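6 January 2019, Sunday shift

Came in to chase the grasp ranking bug and ended up rewriting half the planner config instead (sorry Berkay, I know you'd just cleaned it). Short version: the Voter node was scoring candidates from both arms in one pool, so the left arm could win a grasp with a pose meant for the right. I split the pools per arm. Two lines of code and almost 18 hours of looking for them, spread over the week!

Then on to the real objects, tape roll included, with the red and blue trays on the felt. 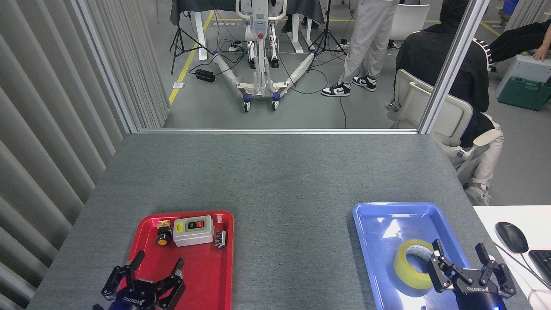 Both grippers open, tape in the blue tray, switch box and the small parts in the red one.

Perception first. The switch box segments beautifully, I think mostly thanks to the green and red buttons giving it something to hold on to. The tape is another story. It's see-through enough that the depth comes back full of holes, and the glare on the floor of the blue tray gets its own cluster, which the planner then very happily tries to pick up. I raised the minimum cluster size from 499 points to 3,000 and the ghost went away, but so did the little terminal connector — so that's not the fix. Per-tray thresholds maybe? Leonie had a glare mask in the old Parov branch, must ask her where it lives now.
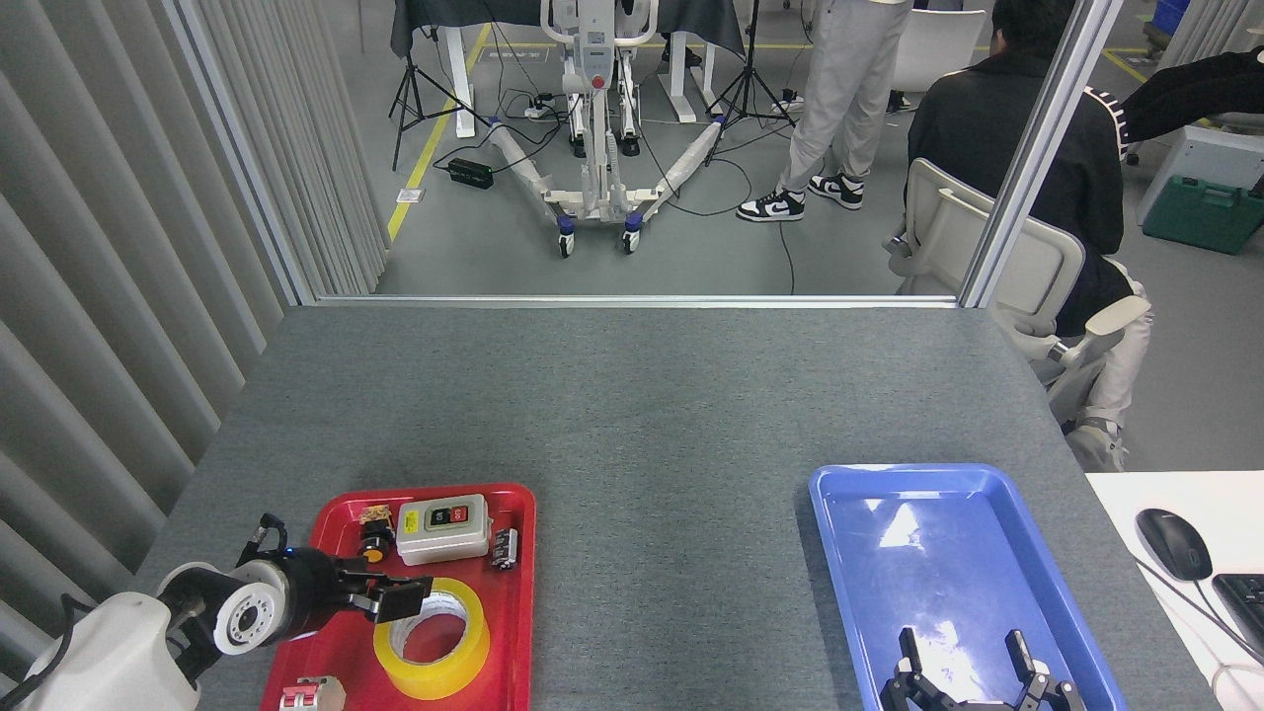

Left gripper just above the tape roll, red tray.

With the tape in the red tray I get a much steadier center estimate. Grasp pose is still being put over the hole now and then. I want candidates sampled on the ring only, and I want the approach height out of the launch file and into the object config where it belongs.

Left to do:
merge the split pools, once Berkay has looked
ring sampling for anything with a hollow middle
ask Zsófia if the wrist limits in the config are still the cautious ones from May
log the losing candidates too, I was debugging blind all week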